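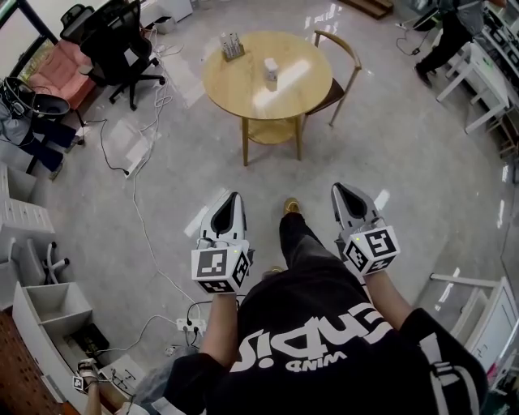 *Une table ronde en bois clair, avec tablette inférieure.*

# Le mobilier d'occasion entre dans les marchés publics

Longtemps cantonné aux brocantes et aux dépôts-ventes, le meuble de seconde main occupe désormais une place reconnue dans l'équipement des collectivités. La commune de Stallorton en offre une illustration instructive : depuis le mois d'avril, ses services ont adopté une procédure qui impose d'examiner toute offre de réemploi avant l'achat d'un bien neuf. Les tables, les rayonnages et les sièges sont concernés en premier lieu.

La démarche repose sur un inventaire préalable. Dans les bâtiments municipaux, les agents ont recensé 200 pièces inutilisées, entreposées pour la plupart dans les sous-sols de l'ancienne école de Nenlow. Une partie de ce fonds a été remise en service sans intervention. Le reste a été confié à l'atelier Minhas, titulaire du marché de restauration pour une durée de trois ans.

Le cahier des charges retient deux catégories de travaux. La première regroupe les opérations légères : resserrage des assemblages, ponçage des plateaux, remplacement des patins. La seconde porte sur les reprises de structure, soumises à l'accord écrit du service acheteur lorsque leur coût dépasse 30 % de la valeur d'un meuble neuf équivalent. Les pièces qui ne satisfont pas à ce critère sont démontées, et leurs éléments conservés pour d'autres réparations.

La finition a donné lieu à de longs échanges. Les vernis anciens, souvent épais et jaunis, résistent bien à l'usage mais se prêtent mal aux retouches partielles. L'atelier a proposé de leur substituer une huile dure, dont l'entretien peut être assuré par les agents eux-mêmes. La commune a retenu cette solution pour les plateaux et maintenu le vernis sur les piètements, davantage exposés aux produits de nettoyage des sols.

La distribution est assurée par la société Promar, qui tient à jour le catalogue des meubles disponibles. Chaque fiche mentionne les dimensions, l'essence lorsqu'elle est connue, la nature des réparations et la date du dernier contrôle. Les services disposent d'un délai de réservation, au terme duquel les pièces sont proposées aux associations locales.

Des difficultés demeurent. L'assortiment des séries reste malaisé, notamment pour les salles de réunion, et les délais de remise en état s'accordent imparfaitement avec le calendrier budgétaire. La question des garanties appelle également des précisions : le contrat actuel couvre les assemblages, mais laisse les revêtements à la charge de l'utilisateur. Un avenant est à l'étude sur ce point.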